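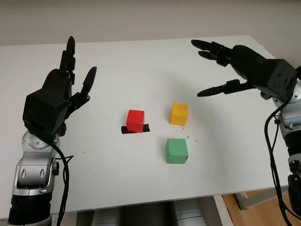
Where Did the Red Go? Color in Toy Catalogs

Final project report, Introduction to Material Culture
Cullport College, spring term

Background

My project began in the waiting room of a dentist's office, where there was a basket of toys and every single one was the color of oatmeal. The stacking rings were oatmeal. The little train was oatmeal with sage wheels. A toddler picked up the train, looked at it, and went back to chewing on a magazine.

There is a popular claim that toys for young children have lost their color over the last couple of decades, and that parents are to blame because they want toys that match the couch. You can find this claim in a lot of opinion columns, nearly all of them written by people who seem to have looked at one store window. I wanted to find out whether it held up in a pile of old catalogs, which I happened to have access to and which the course instructor had been hinting somebody should use.

The pile

The college library has a run of catalogs from Bramari, a regional mail-order toy company that printed two a year until it moved everything online. They are kept in the basement in boxes marked "Ephemera, Misc." I also used the smaller catalogs of Szczepańska, an importer of wooden toys that sold mostly to preschools and mostly in one typeface. Together these gave me 3,293 product listings with a usable color picture, all for children under five. I left out dolls, stuffed animals and anything with a screen. Dolls would need their own paper, and I'm not volunteering.

How I sorted them

Each toy got one label: bright, pastel, neutral or mixed. Bright meant strong red, yellow, blue, green or orange over most of the toy. Neutral covered white, gray, tan, bare wood and the whole family of colors named after breakfast. If I couldn't decide within ten seconds it went in mixed, which is also how I chose my major.

To check that I wasn't just seeing what I wanted to see, I asked a classmate to label 200 of the listings again without seeing my answers. We disagreed on 136 of them the first time. This was a low point. When we went through them together, it came out that my classmate had been treating bare wood as a color in its own right ("it's brown, brown is a color") and had put most of it in mixed. We wrote a longer set of rules, threw out my first month of work, and I labeled everything again from the start. The second check went much better, and we are still speaking.

What I found

The first surprise was how much bright there still is. Of the full set, 2,300 listings ended up as bright, and they turn up in every catalog, right to the end. Building blocks, shape sorters and bath toys hardly change at all. A red block in the oldest Bramari catalog and a red block in the last one are the same red block, possibly the same photograph.

What changes is the position. In the early catalogs the cover and the first few spreads are a riot. Later on, the front pages go quiet: cream rugs, a lot of linen, one wooden rabbit placed on a shelf where no child could reach it. The bright toys are still for sale but they have moved to the back, in small pictures, near the order form and the replacement parts.

Szczepańska goes the other way. Its early pages are nearly all bare wood, and paint creeps in over time. Its introductions talk about teachers asking for colors that children could name out loud. It's hard to run a color lesson with four kinds of beige.

So the columns are half right. People who flip through the first pages of a catalog would say that color had vanished. People who order from the back would wonder what the fuss was about.

Problems

Old ink fades. Several of my "pastels" from the early boxes may have been bright when they were printed, and I had no way to check except by finding the toys themselves. I found one, a pull-along duck, at a yard sale in June of last year, before I knew I would need it, and did not buy it. I think about the duck often.

A catalog also shows what was offered. I have no sales records from either company, so I can't say what people took home. Bramari's customer service address still works but mostly sends coupons.

Finally, two companies are a small slice of the business. I tried to add the Amton catalogs as a third set, but the library's copies had been cut up by an earlier class for a collage assignment. Most of the missing pieces were red.

If someone takes this on next year

Write the bare wood rule before you do anything else. Bring a sweater for the basement. The later Bramari boxes are out of order, and I put them back that way so the shelf list would still match.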